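Stop Choosing Grippers by the Number on the Box

By Sixten Sjöberg
Tuesday, June 12, 2018

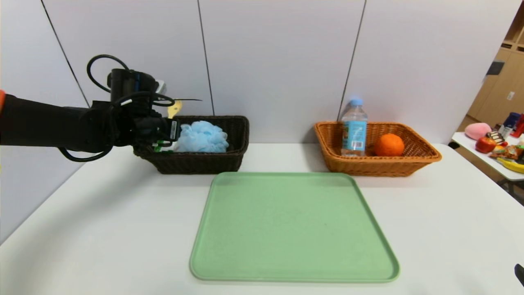

When we began to compare grippers at Corkley, the first thing everybody wanted to see was the payload. I understand this. A payload is one number and it is easy to put in a table. But after 23 working days with two grippers on the same arm, I believe it is the least useful number we had.

The two were the Drirnow, which is wide and strong, and the Bright, which is smaller and costs less. The Drirnow is sold with a promise of 3000 grams. Most of what we pick is fruit, snacks, bottles and bathroom things, and hardly any of it comes near 500 grams. So we paid for strength that we did not use, and we got a big housing that we had to bring into every basket.

The basket is where the true comparison happens. On an open table both grippers did well, and I could not say which was better. Put the same object beside a woven wall and the story changes. The fingers need space to open, and the space is already taken by the rim or by the next object. A bath sponge is almost no weight at all, but it fills the basket and pushes back into the fingers. An orange rolls to the corner. I have seen the Drirnow lift a full bottle very nicely and then, one minute later, carry the whole basket into the air by its edge.

My second complaint is cables. No data sheet that I read tells how much room the cable needs when the wrist turns. We spent more time tying and untying cables than we spent on the controller settings, and I would gladly give away some grip force for a cleaner wrist. The Bright is better on this point — not good, but better.

Some colleagues say that a good camera and a good controller will solve all this. I do not agree. We changed to the Wandititz controller in the middle of the trial and the motion became smoother, yes. But a smooth motion into a space that is too narrow is still a collision. Software can choose a better angle only when a better angle exists.

I should be fair to the Drirnow. Its fingers kept their shape, and for boxes on a flat shelf I would choose it again. A supplier also told me that its success rate is 99 per cent. Perhaps it is, but he could not tell me what the objects were standing in, and I think a buyer should ask this before he asks anything else.

For our next round in September I have asked to leave payload out of the first table. We will start with the width of the open fingers, measured from the outside, and with the height of the basket wall.

Recent posts
Two Cameras or One Above the Table?
Wandititz Controller: Notes After the First Month
Why I Still Label Every Cable
Soft Fingers and Hard Fruit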